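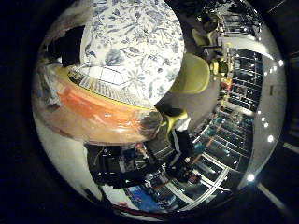 Figure 7.1 Wrist camera view at close range, with a blue floral pattern filling the upper centre.

7 Working rules for handling cells

A robot hand that works among household goods falls between two kinds of rule. Machine safety rules deal with force, speed and stopping. Data rules deal with what is recorded and who may see it. This chapter treats both, in that order.

Section 7.1 sets out the checks made before power is applied. The limits used are those of the Torier procedure: contact force at the fingertip no higher than 16 N, hand speed no higher than 200 mm/s.
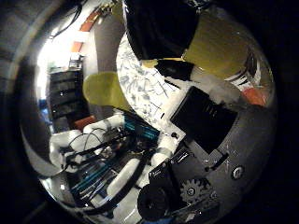

Cables are inspected at every joint, through the full range of travel. A cable that pulls tight at either end of the range is a fault and is logged before work starts.

Section 7.2 covers grip trials. Each object is gripped 4 times at the lowest force setting before the setting is raised.
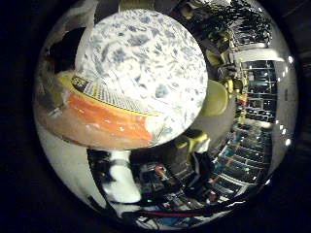 The operator keeps one hand on the stop control throughout. Dunbar and Geddes prefer a second person at the control; the case for this is set out in Section 7.3.

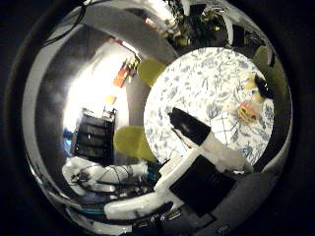
Figure 7.2 Gripper finger over a covered table with yellow-green chairs.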